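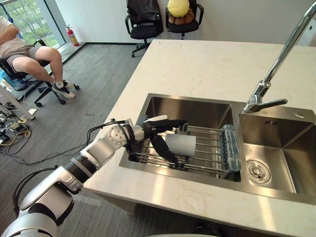 Washing up and drying, the short version

Quick one this week, lots of you asked about dishes after the August post on fridge smells. No order to these. Take what you need.

Scrape first. Everything. Rice especially, it swells in the drain and sits there. Spatula, not your fingers, or the back of a butter knife.

Water as hot as your hands will take for anything greasy. Gloves if you own them. Cold water for egg, dough and anything starchy, at least for the first rinse – hot cooks it on and then you're scrubbing till bedtime.

Order of washing. Glasses, then cups, then cutlery, then plates, then pans. Same water lasts a lot longer. Change it when the suds go flat, not before.

Soap: less than you think. Two squirts for a full sink. If the glasses feel slippery after rinsing you used too much.

Tea and coffee stains

Baking soda on a damp cloth, rub, rinse. Works on most mugs in under a minute. Old stains, make a paste and leave it while you do something else. Salt works if you're out of baking soda, a bit scratchier, so keep it off anything shiny.

Travel mugs – take the seal out of the lid. Do it today. I'll wait. There's a brown ring under there and it's the reason your coffee tastes like last Tuesday. Soak the seal in warm water with a spoon of vinegar, old toothbrush round the groove, dry it flat before it goes back in.

Plastic that has gone orange from tomato sauce: dish soap, warm water, a torn up paper towel, lid on, shake hard. Pour out. Repeat. Then sunny windowsill if you have one. Won't get it all but gets most of it.

Drying

Air drying beats a towel if the towel is the one that's been hanging there since the weekend. Tip cups a little so air gets under. Flat upside down on a solid surface traps the damp and you get that cupboard smell. Plates on edge if there's slots, wide side facing you.

Knives point down, or better, dried by hand and put away straight off. Same for wooden spoons, they hate sitting wet. Cast iron goes back on the burner for two minutes on low, wipe of oil, done.

Don't pile. Everyone piles. Three layers of bowls and the ones at the bottom are still wet at breakfast. 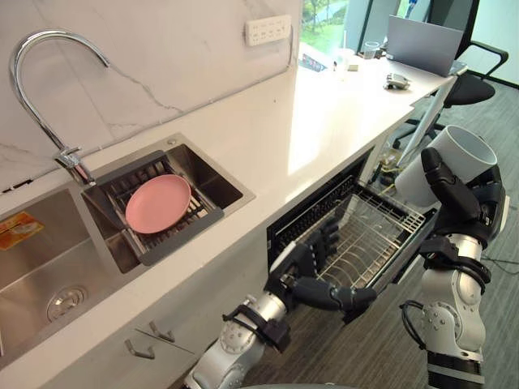 Sadia Swati wrote in to say she gave up on a countertop rack altogether and dries on a folded bath towel, which goes straight in the wash each morning. "Less to scrub, and I got my counter back," she says. Fair enough. If you do this use a white towel, hot wash, no fabric softener – softener stops it soaking anything up. And have a few in rotation or you'll be caught short.

If you're keeping the rack, clean the rack. Once a week. I know. Run it under hot water, brush along the bars, look at the feet because that's where the pink slime starts. White crust is only limescale: spray with half vinegar half water, leave ten minutes, rinse well. Bad crust, wrap it in paper towels soaked in the same stuff and go watch something.

Rubber feet fallen off? Most hardware stores sell the little caps loose. Take a foot with you to match teh size. Undinska on the corner had mine in a drawer, 46 cents each.

The sink itself

Stainless steel: rub WITH the grain. Soft side of the sponge, baking soda, rinse, then dry it with a cloth. The drying is what makes it shine, all the polish in the world won't do it if you leave drops to dry on their own. Never bleach on steel. Never leave a steel wool pad sitting in there overnight, it rusts and the rust marks the sink.

Drain strainer, lift it out, turn it over, be brave. Old toothbrush again. If it stinks even when clean it's the pipe below. Kettle of hot water with a squirt of dish soap first, then half a cup of baking soda, then a cup of vinegar, leave it, then more hot water. Fine for smells. Won't shift a real clog, for that you want a plunger or to take the trap off. Bucket underneath before you unscrew anything!!

Faucet spraying sideways is nearly always the aerator. Unscrews by hand or with a rag and pliers. Soak in vinegar an hour, rinse, back on.

Marble people. Different rules for you. NO vinegar, no lemon, none of the stuff I just told you. It etches and you can't wipe that off. Warm water, a drop of mild dish soap, soft cloth, dry it. Coffee or wine, blot right away, don't wipe. Wiping just spreads it.

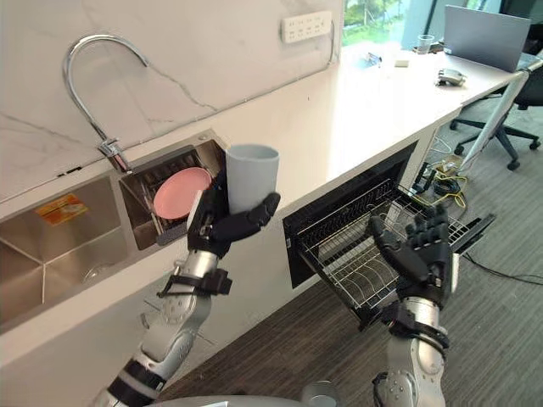 And what about the sponge, asks a reader from Dorkireo, who has been microwaving hers every night and wants to know if its worth it.

Short answer, swap it. I used to zap mine too. Now I squeeze it out properly, stand it on edge somewhere airy and throw it out every 7 days or so, sooner if it smells. A smelly sponge is finished. Cut a new one in half before you start and you get double out of a pack. Or go to dishcloths, a clean one each day, hot wash with the towels. Brushes last longest, stand them bristles up.

Soap pump sticking – run hot water through it, pump till clear, refill. Thin thick soap with a splash of water and it'll stop clogging in the first place.

Labels on new cups and plates: hair dryer, peel slow, then cooking oil on whatever's left.

Next week is oven doors. Bring old towels.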